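Pratavell Tableware – Call for Participants: Home Use Trial of Glazed and Unglazed Dinnerware

Reference: PTV-3
Posted: Oct 3, 2021

Pratavell is recruiting households for a home use trial of everyday plates and bowls. The trial compares surface wear, staining and chipping under normal domestic conditions. It runs for 19 weeks from the start of November and is managed by Brivitz, who also handle all participant records.

What participants do

Each household receives one boxed set and uses it as its main dinnerware. No change of diet or washing habit is required. Participants keep a short weekly log covering:

Number of meals served on the set
Washing method (hand or machine) and detergent type
Any chips, cracks, stains or scratches noticed
Any item withdrawn from use, with the reason

Matt surfaces are of particular interest. They mark differently from gloss glazes, and cutlery marks are often mistaken for scratches. A guide to telling the two apart is supplied with the log.

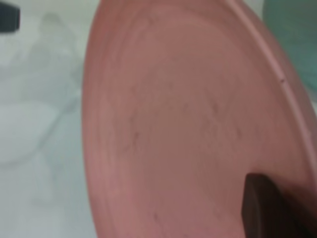
Kelly Ackroyd writes that in the previous trial the log took her less time than the washing up, but that she would have liked a separate column for tea and coffee stains. The column has been added to the current version.

Who can apply

Applicants must be 18 or over, live at a fixed address for the whole trial period, and cook at home on at least four days a week. Households with and without a dishwasher are both needed. Shared houses may apply if one person takes responsibility for the log. Staff of Pratavell, Brivitz or Grurnlow and their immediate families are not eligible.

Payment

Households completing the trial receive 480 pounds, paid in 3 instalments. The first is paid on receipt of the signed agreement, the second at the midpoint and the last when the set is returned. Missed log entries may be made up within seven days. Broken items must be returned in the bag provided – please do not repair them.

Returned sets are inspected at the Grurnlow test room, where surface gloss and edge condition are recorded against the values taken before dispatch.
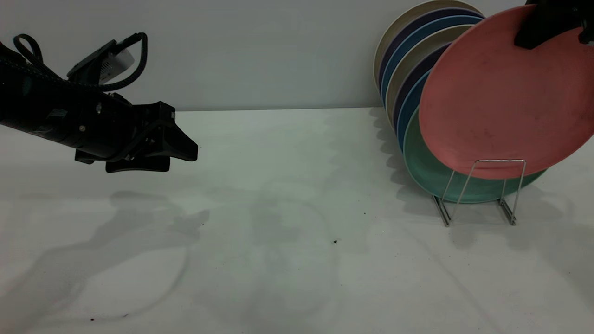 Can participants keep the set afterwards?
All items go back for inspection, and a replacement set from the current range is offered on completion.

How to apply

Request an application form from Iolanda Arruda, Trial Coordinator, quoting the reference above. State the number of people in the household, the usual washing method and any times when delivery is not possible. Applicants are contacted whether or not a place is offered.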